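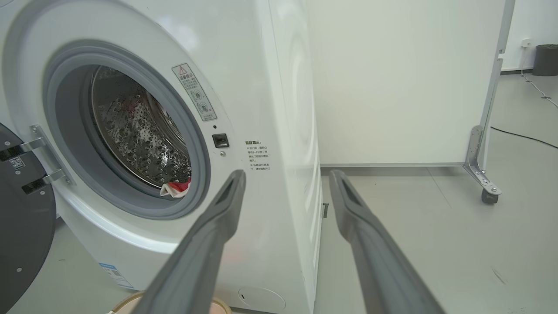

When must a working arm be stopped before a person reaches into its area?
Every time, before the hand goes in, and the person who stopped it is the one who starts it again.

Home / Groups / Practice Rules / Minutes
Reading time: 4 min
Search the minutes Enter a word

Dultska Home Tasks Group
Minutes of the practice rules meeting, August
Held Monday at 2:30 p.m. in the small room at Randstead

Chair: Akash Vishwakarma
Also attending: two persons from the arm team, two from data review, one from site safety. Minutes taken by data review.

1. Minutes of the last meeting

The minutes were accepted with one correction. In item 4, "the operator may restart" should read "the same operator may restart". The corrected text is already in the shared folder.

2. Stopping rule

The chair read the question and answer which will stand at the top of the new rules sheet. Site safety asked if the pause on the screen is enough. It was agreed that it is not enough, because the pause can be released from another desk. The stop button must be pressed. The arm team remarked that this makes each reset longer. The meeting accepted this.

3. Rules for laundry tasks

Data review presented the results of checking the last set. Of 500 recorded runs, 153 were marked for a second look. Most of these were marked for one reason: the note of the starting state was missing or was too short to be useful. The runs are not bad runs, but it is difficult to compare them.

It was agreed that the starting state is written down before each run, with these points:
- door open or closed
- which pieces are in the drum and which are in the basket
- position of the basket in relation to the machine
- name of the operator

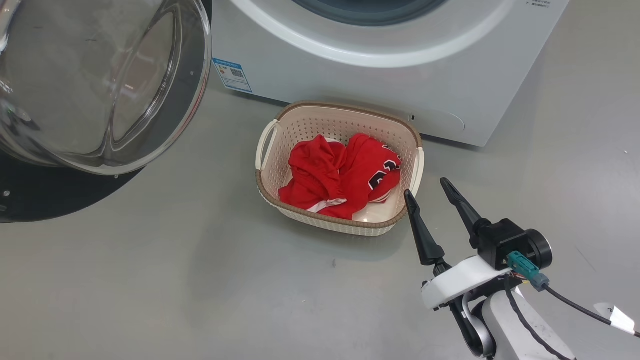 Laundry task: red garment in the basket, washer door open, gripper at the lower right.

The arm team asked that the basket may be placed freely. Data review would like a mark on the floor. After some discussion it was decided to have no mark for the general runs, and a mark only for the runs used to compare two versions of the software. The tape for the mark must come off the same day.

The door was discussed for a longer time. The arm shall not push the door past the point where the hinge resists. If the door does not open at the first pull, the operator stops the run and notes it. A second pull by the arm is not permitted, also when the operator believes that the lock is already released. The machine is to be disconnected from the power for all runs where washing is not part of the task.

Site safety proposed that no person stands on the side where the door swings. Agreed without discussion.

4. Cables

Cables on the arm must be checked through the full movement before the first run of the day. It was asked who does the check when two teams share the day. The first team does it, and the second team does it again after the change. The arm team thinks the second check is too much but will try it until the next meeting.

5. Gripper fingers

The Pedov checklist asks for finger inspection after every 205 closings. Our present habit is once a week, on no special day. The counter showed 1,815 closings at the last inspection, and the arm team could not say how many of these came after the inspection before. It was agreed to follow the checklist number and to write the counter value in the log each time. Fingers with a crack or a sharp edge are changed at once and are not used "until the end of the day", as was the practice.

6. Eklund draft

Eklund has sent their draft of common practice for shared rooms. The chair has read it and finds it close to ours, except in the part about visitors. They permit visitors inside the marked area when the arm is in slow mode. We do not. The chair will write to them and ask for the reason before we give an opinion on the whole text.

7. Actions

Rules sheet with new item 3: data review
Change of the log form, with field for counter value: arm team
Letter to Eklund: Akash Vishwakarma
Shorter word for "starting state" on the form, if someone has one: all

8. Other matters

The small room is too warm in the afternoon. Next meeting will be in the morning, same room if no other is free.

The meeting closed at 3:40 p.m.

Previous minutes / Next minutes / Back to Groups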